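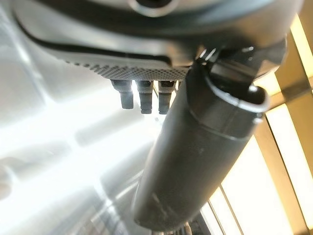

Mbali Buthelezi says the evening dishwashing was the part of the Wesholm job she expected to hate, and it ended up being when she got to know everyone. She did two seasons with us and has moved on to a full-time kitchen in Masson, so her place is open.

Posted 9 August 2025
By Shirley Simard

Wesholm is a residential music and language center outside Vollville. Groups stay with us for a week or a long weekend, and we cook all their meals on site. We are hiring one kitchen assistant to start at the end of August. The job is part-time and runs through the spring, with a break when the center closes for the winter holidays.

What you would do

You would work under our cook, Riet Vermeulen. Mornings are mostly prep: washing and cutting vegetables, making salads, setting out bread and fruit. After lunch you clear, load the dishwasher and hand-wash whatever won't go in it. You would also put away deliveries, keep the cold storage labeled and in order, and wipe down the work surfaces at the end of the shift. On days when a group leaves, everyone helps strip the dining room, and that includes the office staff.

Riet plans the menus. If you have ideas she will listen, but she decides. Most of the food is vegetarian. We get a lot of allergy requests and we take them seriously, so you need to be able to follow a written sheet exactly and ask when something on it isn't clear. 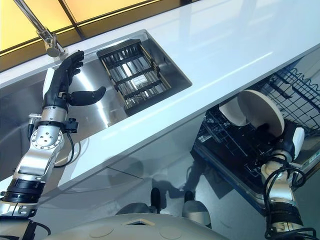 Sink and faucet.

Who we are looking for

You don't need a cooking diploma. Some experience in a kitchen, café or school cafeteria is useful. You should be comfortable on your feet for a full shift and able to lift crates of produce. We need someone who shows up on time – the breakfast shift starts at 7, and there is no bus from Vollville that early, so you will need a car, a bike or a ride. If you have a food handling certificate, send a copy. If you don't, we pay for the course.

Pay and hours

Hours change with the bookings. You get your schedule 2 weeks ahead, and we try not to change it after that. Pay is by the hour and depends on experience; we will give you the rate on the phone before you come in for an interview. Meals during shifts are free. There is also a $200 bonus if you stay through the end of the season.

How to apply

Send a short letter and a list of past jobs to Marijke Visser at the Wesholm office, or drop them off at the front desk. Please include the name of one person we can call. Interviews are held at the center, followed by a paid trial shift with Riet. We will keep the ad up until the job is filled.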